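Prothero Side Tables and Work Tables: Gallery

This page collects pictures of the tables we have set up at Prothero, along with notes on how each one is used and looked after. Most of the building is one open floor with a smooth grey finish, so the furniture decides where one area stops and the next one starts. The tables were chosen by Leobardo Bautista, and Rosângela Tavares keeps the list of what goes on each of them.

We get asked about the veined top more than any other piece. It was ordered in June from Brengate, took 11 days to arrive, and went together with one hex key. The white shows dust less than we expected. It does show fingerprints when the late sun comes in, and we wipe it with a damp cloth and then a dry one. Glass cleaner leaves streaks.

We keep very little on it. A plant and a pen holder stay out, and anything else that lands there goes back to its shelf by the end of the day. Rosângela tried a tray for keys and mail in the first month, but it filled up with receipts and batteries and she took it away again.

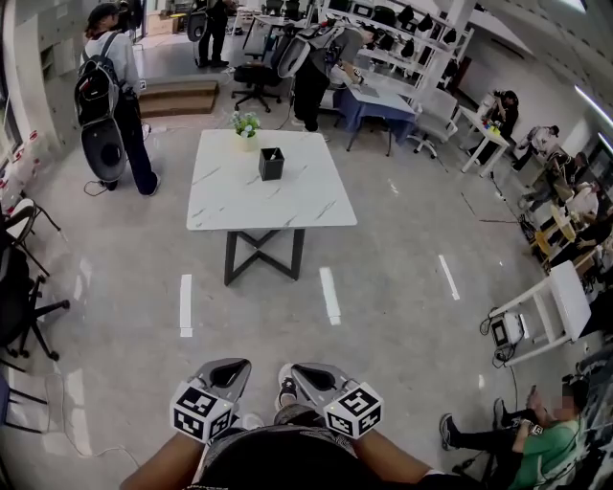
The plant gets water every 4 days in summer and less in winter. It had a spell of dropping leaves when it was kept by the entrance, where the door lets in a draft, and it has done better since it was moved. We turn the pot a little each time it is watered. If you use the table, please lift the pot when you move it and don't slide it, as the bottom is unglazed and can scratch.

The pen holder came from the old office on the second floor. Pens that have run dry should go in the trash and not back in the holder. Refills are in the top drawer of the supply cabinet, left side.

Some notes on the base, for anyone thinking of buying the same kind. The crossing braces make it stiff, and the table does not rock when you lean on it. They also take up leg room, so it works better as a table to stand at or set things down on than as a desk. The bars collect lint near the floor. A dry paintbrush gets into the joints where the braces meet.

The rounded corners were Leobardo's request. The previous table, a Vekus, had square ones at hip height and people walked into them. We sold that one for 32 dollars to a neighbor who wanted it for potting seedlings.

The desks along the workstation side are a separate order and have light tops with dark legs. They went in before the white table and have held up well apart from 3 loose feet, which were tightened in the spring. Chairs on casters stay on that side. Please push them back under the desks when you leave so the floor can be swept.

Measurements and care sheets for all the tables are in the Plirivex binder by the supply cabinet. Rosângela has the spare hex keys.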